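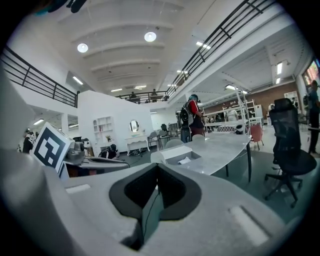 4. Working safely in a shared room

Section 4 covers the rules for using the Wullel hand-held gripper in a room where other people are working. It applies to all Wullel sets, single or paired. Read it before the first session in any new room, and again if the room layout changes. Unpacking and charging are in Section 2. Marker calibration is in Section 3.

4.1 Before you start

1. Name one person as session lead. The lead keeps the room log and is the only one who can call the start of a session. Anyone in the room can call a stop.

2. Tell everyone in the room that recording is about to begin. This includes people on upper floors and walkways if there is an open view down to the work area. The camera has a wide lens and will pick up people who are well away from the table.

3. Get a signed consent form (form W-13) from each person who may be in view. If someone does not want to be recorded, move the work area or wait. Do not rely on blurring the video later.

4. Switch off or turn away screens that show mail, customer records or passwords.

5. Walk the whole work area once without the gripper in your hand. Look for cables, bags, low furniture and anything left on the floor.

Note: Visitors who come in after the start must be told as well. A sign on the door is useful, but it does not replace telling them.

4.2 Floor and cables

Most reported injuries with hand-held grippers are trips. The operator is watching the object and the fingers, and does not see the floor.

1. Run power cables along a wall where you can. If a cable has to cross a walking path, put a cable cover over it.

2. Keep power strips out of the path between the start position and the table.

3. Keep at least 60 cm of clear floor on every side of the table where the operator will stand.

4. Push back chairs that are not part of the task. Chairs on casters should be moved right out of the operator's path, as they roll when bumped.

5. Store cases, bags and spare equipment in one place and tell the operator where that is.

CAUTION: Do not step backward while holding the gripper. Lower it, turn around, then walk.

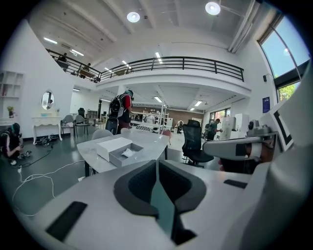
If people need to work at floor level during a session, for example to sort equipment or change a battery, the lead must tell the operator where they are. The operator stays at the table until they have stood up again. The same goes for anyone who has their back to the work area. Speak to them before you walk behind them, and do not assume that they have heard you, above all if they are wearing a headset.

4.3 Markers

1. Set marker boards upright on a firm surface. A board that rocks when the table is touched must be fixed before you record.

2. Do not stand a board closer than 40 cm to a walking path. If it is knocked, stop and repeat the check in Section 3.

3. Do not write on the markers, laminate them or cover any part of the pattern with tape. Glare on a shiny cover has the same effect as a missing corner.

4. Replace a board if the printed surface is scratched or bent.

4.4 Holding and using the gripper

1. Hold the gripper by the handles only. Never lift it by a finger, the camera or the cable.

2. Keep your free hand and loose sleeves out of the space between the fingers. Tie back long hair.

3. Use only light, unbreakable objects for training new operators. Open boxes, paper and soft items are suitable. Glass, blades and hot liquids are not allowed at any stage.

4. Move at a normal, even speed. Fast swings blur the recording, and they are hard for other people to predict.

5. Take a break after each block of 13 recordings. Put the gripper down during the break, even a short one.

6. With a paired set, put down the unit you are not using where it cannot roll or slide, with the fingers pointing away from the table edge.

CAUTION: The finger springs are under load. Do not open the gripper body. Repairs are done by the Rendgate service desk only.

4.5 Stopping

Everyone in the room should know the stop word before the session begins. We use "stop" and nothing else. When it is called:

1. Release the trigger and lower the gripper to waist height.

2. Stand still until the lead says it is clear.

3. If there was contact with a person or a fall, end the session and write it in the room log the same day, whether or not anyone was hurt.

Do not delete the recording. The site safety contact may need it.

4.6 Rooms with mixed use

At the Cledby and Harawira sites the gripper is often used in rooms that also serve as workshops. In these rooms the following extra rules apply.

1. Keep gripper work and machine work in separate areas, with a clear path between them.

2. Nothing may be handed down or dropped from an upper level while a session is running.

3. Keep exits and stairs free. A partition or rack may not be moved in front of them to improve the background.

4. Book the room with enough time to clear up. Almost 40 minutes went on clearing up after the August sessions at Cledby, and the next group had to start late.

4.7 After the session

1. Switch off the camera, then the gripper.

2. Wipe the fingers and pads with a dry cloth.

3. Unplug and coil the cables, starting from the wall end.

4. Return furniture to where it was.

5. Fill in the room log: site, set number, number of recordings, any stops and the reason for each.

Fault codes are listed in Section 7. For code 265 (marker lost), check the boards as in 4.3 before you restart the gripper.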